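Session 4 handout: Reading a product offer for a handheld gripper kit

Posted 2022-08-21

OK, so last time we left off in the middle of arm-mounted grippers, and I promised we'd get to the ones you hold in your fist. The product under review this week is the Harnby handheld kit, sold through Tradico. You all have the offer sheet already (if you don't, grab one from the course folder before you start the worksheet). I've been using the kit since March and I have opinions, so please argue with me.

First, what's being sold. The basic package is the gripper, a camera that rides on it, one spare set of finger pads, and a year of access to Gado, the software that sorts and trims your recordings. The price on our sheet is 1,776 dollars. Read that line twice! The price covers one seat in Gado. If three of you want to trim clips at the same time, you're buying three seats, and the sheet puts that on page 2 in much smaller type. I missed it the first time through and had to go back and ask for more money, which was not a fun email to write.

Now the hardware. The fingers swing on linkages, and they close as you squeeze. I like the squeeze a lot. It's light at the start and firms up toward the end, so you get a decent feel for when you've got hold of something. Changing the pads is a small-screwdriver job and took me 4 minutes once I'd done it a couple of times (the first go was a good deal longer, and I lost a screw under the radiator).

Where I think the offer sheet oversells is cloth. It says "handles all household textiles," and I'd put a big question mark in the margin next to that. Cloth is hard. It folds over itself, it hides its own edges, and a sleeve looks pretty much like a pant leg when it's wadded up. So most of my own recording has been bedroom work: clothes on a bed, pick one up, lay it out, fold it, put it on the pile. A knit top and a pair of jeans ask for very different grips, and you'll feel that within your first few tries.
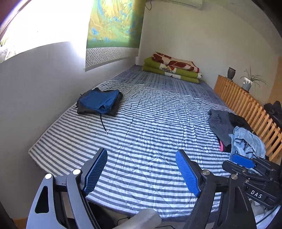
Lục wrote back on the draft of these notes that the pads are the best part of the whole kit and I'm being stingy with the praise: on thick fabric they bite right away, and the only real trouble is with thin stuff lying flat, where you end up pinching the sheet along with the shirt. Fair enough! I'll give the pads that. I'd still want the sheet to say "most" instead of "all," and I'd still want to see numbers for thin fabric.

Which gets me to the numbers. My own little trial was 57 picks, all clothing, all on a made bed. In 25 of them I got the piece I wanted on the first squeeze and nothing else with it. That's less than half, and I'm a person with eyes and a wrist that bends! Keep that in mind when a seller quotes you a success rate and doesn't say who was holding the thing, or what counted as a success. My rule was strict (one garment, first squeeze, no sheet). Loosen it to "got it eventually" and the number shoots way up.

A few smaller things I'd bring up with the seller:

Pads wear. The sheet lists the spare set but gives no price for the next one.

Wrist strain. After a long stretch of folding, my forearm lets me know. Plan breaks, and trade off with your partner.

Daylight. A big bright window can wash out part of the recording. Gado has an exposure fix, and it helps some, but I'd sooner pull the curtain.

Returns. Tradico takes the kit back within a month, opened or not, which I think is generous. Get it in writing anyway.

For next session, go through the offer sheet and mark every claim you could test yourself with a bed, a pile of laundry and an afternoon. Pick one and write me half a page on how you'd test it, including what you'd count as a failure. You don't have to run it. If you do want to run it, the sign-out list for the kit is on the lab door, and please put the spare pads back in the little bag when you're done with them.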